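Chapter 3
Paper in Plastic: Sorting, Bundling and Wrapping Printed Stock

What you'll cover
Sorting mixed magazines and comics before they get wrapped
Choosing a wrap – sleeve, bag or shrink
Labels and where they go
Glare, and reading a cover through film
Bench habits

Key words: bundle, cover card, sleeve, shrink film, fan, spine edge, backing board

Before you start

Chapter 2 was about single items. One comic, one sleeve, one board, done. Most of the work isn't like that. Most of it comes in piles, and the piles come in boxes, and the boxes have been in somebody's garage. So this chapter is bundles. Read it with a stack of old magazines next to you if you can, any sort, junk mail catalogues will do.

You will need: a flat table, clean dry hands, a soft brush, scissors, a pencil, labels. Not a pen. Pens leak, and the ink travels.

3.1 Why bundle at all

Space, mostly. Also handling. A loose comic gets picked up, flicked through, put down on its corner. A wrapped bundle gets picked up and put down and that's it. The shop in our running example, Kivi, sells back issues in sets and hardly ever opens one once it's sealed. Its storeroom is small, the shelves are deep, and loose stock slides off the back.

There's a downside. Whatever is in the middle of a bundle can't be checked without cutting the film. Damp, silverfish, a rusty staple – all of it keeps going in there quietly. Bundle clean dry stock only. If in doubt leave it out, air it overnight and look again in the morning.

3.2 Sorting

Sort by size first, then by title, then by number. People always want to do title first becuase it's more fun. Don't. A tall magazine in the middle of short ones will get its top edge bent, and no wrap fixes that.

Square up the spines. Tap the stack on the table, spine down, then bottom edge down. Glossy covers slip on each other so you may need to do it more than once. If the stack fans out a little at the sides it can still be wrapped, but the exposed edges take the knocks. Thick stacks are worse for this. Keep to 15 thin comics at most, fewer if they're square bound.

Brightest, cleanest cover on top. It's the one people see.

3.3 Choosing a wrap

Sleeves: open at one end, good for one or two items, easy to get back into.
Bags with a flap: fine for small sets. Watch the glue strip, it grabs paper.
Shrink film: tight, clear, cheap, hard to undo. Too much heat and it bows the covers.

The Cirovik film used in the exercises comes in two weights, and the lighter one is plenty for comics. Cut it with a hand's width to spare all round. Seal the long side first, then the ends, then warm it from the middle outwards and keep moving.

3.4 Labels

Outside the wrap, near an edge, never on the paper itself. Small is better. A barcode sticker at one end of the bundle can be scanned without turning the whole thing over, and it doesn't hide the title. Pencil the same number in your stock book. Kivi had a set listed as 112 in the book and 100 on the label for most of March, and it took an afternoon to sort out.

3.5 Glare

Clear film shines. Under a ceiling light you get white patches right where you want to read the issue number, and a dark cover shows it worst.

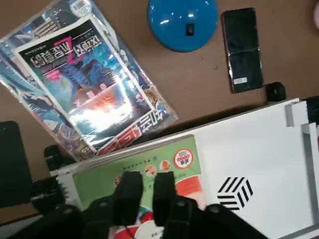

Tilt the bundle, or move your head, or turn off the light directly overhead and use one from the side. Try the easy things first. If you're reading numbers off a lot of bundles in a row, set the lamp once and slide each one into the same spot. Big lettering usually survives a bit of shine. Small print doesn't, so check it twice before writing anything down.

Which way up matters less than you'd think for storage but pick one and stick to it. Half a shelf upside down is a sore neck later.

3.6 Bench habits

Drinks on another table. Phone out of the way before the scissors come out. Offcuts of film go straight in the bin, they're slippery underfoot. Wipe the table between batches, grit scratches film.

Try it

Sort a mixed pile by size, title and number. Time yourself, then do it again in the wrong order (title first) and compare.
Wrap two small bundles, one squared up carefully, one not. Stand them on a shelf for a week and look at the corners.
Read the issue number off a wrapped cover under three different lights. Write down which was easiest.

Section 3.7 starts with opening old bundles safely. Keep the scissors handy.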